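ADTON SHARED OFFICES ASKS TENANTS TO TAKE THE MORNING SLOWLY

LOWTHER – Adton, which runs shared offices in Lowther, will open its ground-floor kitchen to all 115 tenants in April, ending a long period in which each floor guarded its own milk.

The new kitchen replaces 13 smaller ones, several of which were cupboards with ambitions. Tenants were surveyed over the summer and left 802 comments, most of them on the subject of teaspoons.

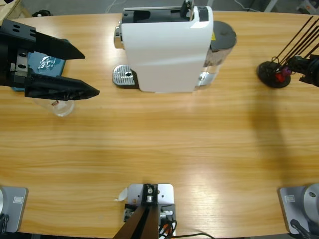
Adton has listened. Teaspoons will be bought in bulk and, in a break with tradition, washed. Labelled shelves will be given to any firm that asks, and anything left in the fridge past closing on the last working day of the month will be thrown out without a hearing.

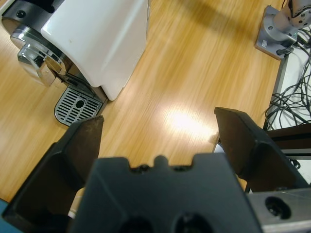 Wodetti, on the second floor, welcomed the change but said it would be keeping its own biscuits under lock and key until the new arrangement had proved itself.

The benches and cabinets were supplied by Vimach, which finished the job 25 days behind the original program and has been very decent about it. Tenants can book the long table for meetings, provided they accept that others will be making toast.

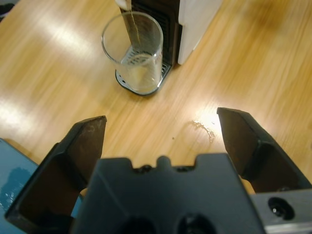
Coffee machine and table, Adton.

The kitchen will open at 7 am. Fish may be reheated at the tenant's own risk.
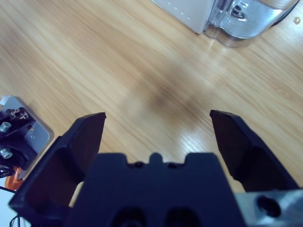 Will rents go up to pay for it? Adton says current rents will hold until existing leases end.

Contact: Adton front desk, Lowther | © Adton | Back to top
Last updated: March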